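Skallow Marsh Open Day: Is the New Trail Worth the Fuss?

Posted June 10, 2020

The flyer promised "a restored wetland on your doorstep." I have lived near Skallow long enough to be wary of flyers, and my doorstep is a half-hour drive from the gate, but the open day was free and the weather was decent, so I went.

Parking was in a mown field off the Ulmont road. The sign said it held 200 cars. I would like to meet the person who worked that out, and I would like to see them try to leave it at noon.

At the welcome tent we got a map and a short talk. The nature trust took over the land in December, and the talk leaned hard on the word "recovery." That seems quick to me. Six months is enough time to put up a gate and print a map. Whether it is enough for a marsh to recover from decades of drainage is another matter, and when someone asked for bird numbers from before and after, we were told a survey was "being planned."

The map shows two loops. I took the longer one, given as 3 miles, which starts out on the old farm track. 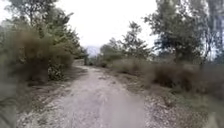

The track through the scrub, heading away from the gate.

The leaflet calls the walking easy and suitable for all. I'd want a second opinion before bringing a stroller or a wheelchair. Nothing on the map tells you what the surface is like, or where you can sit down, and those are the first things my mother would ask. The numbered posts are also a puzzle. Post 4 is supposed to explain the reed beds, and I couldn't match a word of it to where I was standing.

The money questions got the vaguest replies. According to the display board, the Wakmont section cost $300 a yard to build, "including access works." Does that cover the bridge? Two people in matching fleeces gave me two different answers.

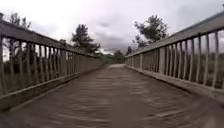
Upkeep was the other thing I wanted to hear about. Building things is the part that gets a ribbon and a photo in the paper. Ulmont had a very nice picnic area once, and anyone who has tried to find a sound bench there lately knows how that went. The trust says it has a ten-year plan. It isn't on the website, and there wasn't a copy in the tent.

To be fair, it was quiet out there, and I heard more birds than I expected. The coffee from the Nel Bakery stall was good and cost less than it does in town. I'd go back in the fall for the walk alone, with better shoes.

The trail is open daily from dawn to dusk. Dogs on leads. The restroom by the gate was locked when I left.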